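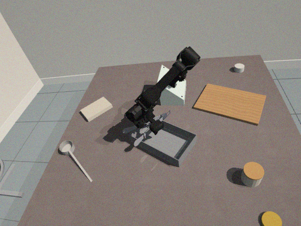
3.2. Aire de travail et profondeur d'atteinte assise

La deuxième série de mesures porte sur la zone utile du plan de travail en posture assise. La définition retenue est celle de la section 2 : l'enveloppe décrite par le bout du majeur, tronc appuyé au dossier, épaule non élevée. Les mesures ont été relevées en juin sur le site de Vikholm, auprès de 39 opérateurs affectés au tri et à la saisie, tous volontaires et sans restriction médicale déclarée. La hauteur du plan a été réglée individuellement à celle du coude fléchi.

La distance est prise depuis le bord proximal de la table, perpendiculairement à celui-ci, puis selon des directions obliques de part et d'autre de l'axe médian. Chaque direction a fait l'objet de 12 relevés par sujet, la première valeur étant écartée. Le protocole suit celui de Mathias pour les postes de conditionnement, à une différence près : l'assise n'est pas bloquée en rotation. Ce choix augmente la dispersion latérale mais rapproche la mesure des conditions d'usage.

La zone de confort, avant-bras seul mobile, s'arrête à 330 mm du bord chez le sujet médian. Au-delà, l'extension du bras devient nécessaire et l'activité du trapèze supérieur croît nettement. Un plan rectangulaire de grande profondeur présente donc une bande distale dont l'emploi régulier est à proscrire pour la saisie d'objets, même légers. Cette bande reste utilisable pour l'affichage ou le dépôt occasionnel.

L'enveloppe médiane et les enveloppes extrêmes ont été projetées sur le plan horizontal. L'asymétrie entre membre dominant et membre opposé y est faible dans l'axe et s'accentue vers l'extérieur. Elle ne s'explique pas par les seules longueurs segmentaires, qui diffèrent peu d'un côté à l'autre. Rhydian Mathias (communication personnelle) l'attribue à une habitude de rotation du tronc contractée au poste ; nos données ne permettent pas de trancher.

Le mobilier testé provient de deux gammes, Belmonte et Lalletti, qui se distinguent par le profil du chant avant. Avec le chant vif de la gamme Lalletti, les sujets reculent l'avant-bras et perdent une partie de la profondeur utile. L'effet n'apparaît pas avec le chant arrondi. La teinte du plateau, mate dans les deux cas, n'a pas été traitée comme une variable.

Au total, plus de 1 420 relevés ont été conservés après élimination des essais où le dos quittait le dossier. Le détail par direction figure en annexe B. La section suivante reprend les mêmes sujets en posture debout, avec le plan réhaussé et sans appui lombaire.

Figure 4. Table rectangulaire portant un bras robotisé noir et divers objets, image de synthèse.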